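Ombridge Robotics Club Boards > Build Season > Arm project

Thread: Can we please stop redesigning the fingers

servo_regret wrote:
I counted the messages in the group chat since September and 79 of them are about finger geometry. The demo at the Clollell open house is going to be judged on whether the arm picks things up and puts them down somewhere else, and we have a lot of opinions about chamfers for a team that has yet to record a decent batch of practice runs.

My proposal: freeze the printed fingers as they are, bolt everything down, and spend the rest of our sessions collecting runs. Mod, pin this if you agree. Unpin it if you're gap_tooth.

gap_tooth wrote:
I feel seen. The current fingers are too wide at the base. You can get hold of something big with them, fine, but small pieces are a coin toss. Give me one more print. One.

servo_regret wrote:
You said "one more print" two prints ago.

lintpicker wrote:
Siding with gap_tooth, which I don't enjoy. If we record 200 runs on bad fingers, then change the fingers, those 200 runs are a souvenir. Better to fix the hardware first and only do the boring part once.

mildly_torqued wrote:
Counterpoint: we will never be done with the hardware. Last year's team was still sanding parts in the hallway at Clollell. Their arm looked fantastic. It waved at people.

gap_tooth wrote:
It was a good wave.

handico_hank wrote:
Parent here, I do the parts orders. The Handico servos are not returnable once they've been screwed in, so whatever you decide, please decide it with the ones you have. Also somebody put in a request for 2,000 M2 screws. I'm assuming a typo. I'm not paying for it if it isn't.

lintpicker wrote:
Not a typo, a vision.

mildly_torqued wrote:
Can we talk about the work surface for a second? I like the teal. Orange on teal is about as easy as it gets for the wrist camera. The pale stuff is where I get nervous, so if we're freezing anything, let's freeze the background color before someone "upgrades" it to white.

servo_regret wrote:
Agreed on teal. See, we can agree on things.

gap_tooth wrote:
Fine. Then here's what I want written down before I hand over my calipers, and I'm numbering it so you can't say you missed item 2 again.

1. Check the wrist view before every session. Both fingertips should be in it, open, with the gap lined up on whatever you're going after. If one finger has wandered out of view, somebody bumped the mount, and you fix that before you record anything. 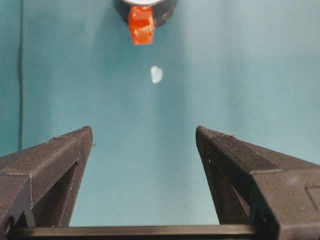

2. Wipe the surface between runs. A little pale chip on the teal will pull the eye, mine and probably the model's.

3. No swapping fingers mid-batch. If you break one, the batch ends there and you start a new folder.

4. Write your initials in the log. The Nugroho notebook is on the shelf over the printer. It has a pen on a string now, for reasons we all know.

servo_regret wrote:
I can live with all four. Does this mean you're agreeing to the freeze?

gap_tooth wrote:
It means I'm agreeing to the list.

lintpicker wrote:
I still think we'll regret it, but I'd like to regret it with data. What's the folder naming? Last time we had "final", "final_real" and "use this".

mildly_torqued wrote:
Date first, then initials, then a batch number. If I see the word "final" I'm renaming it to "wave".

handico_hank wrote:
So is that a no on the screws?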